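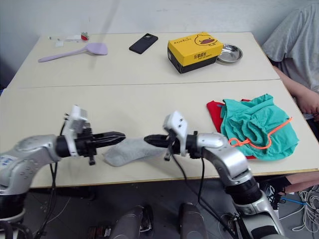
## About the Buckley Protest Desk

We cover marches, sit-ins, petitions and the council votes that follow them, in Buckley and out along the Rurnby road. The site went up in June with a single post on the fuel levy. We've published 319 reports now, and we still get a thrill when a reader writes in from a street we've never been to!

Most of our reporting is done on foot. We talk to marchers, to police and to the shopkeepers in between, and we print corrections at the top of the page.
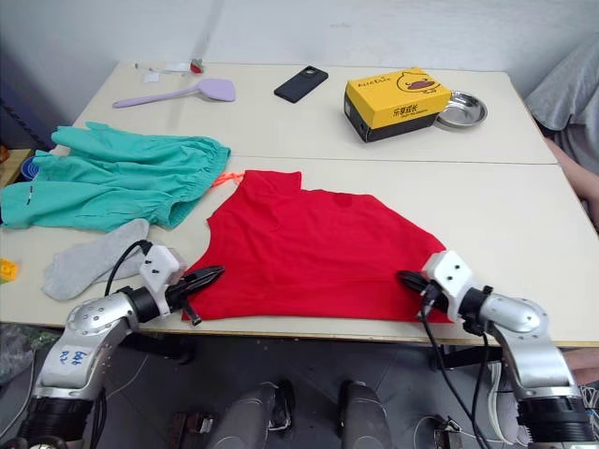

You got the Hotitz march route wrong, but you fixed it before lunch and said so, wrote one reader, and we've kept that note. Keep the letters coming (angry ones too). We read them all.

Page updated Jan 4, 2020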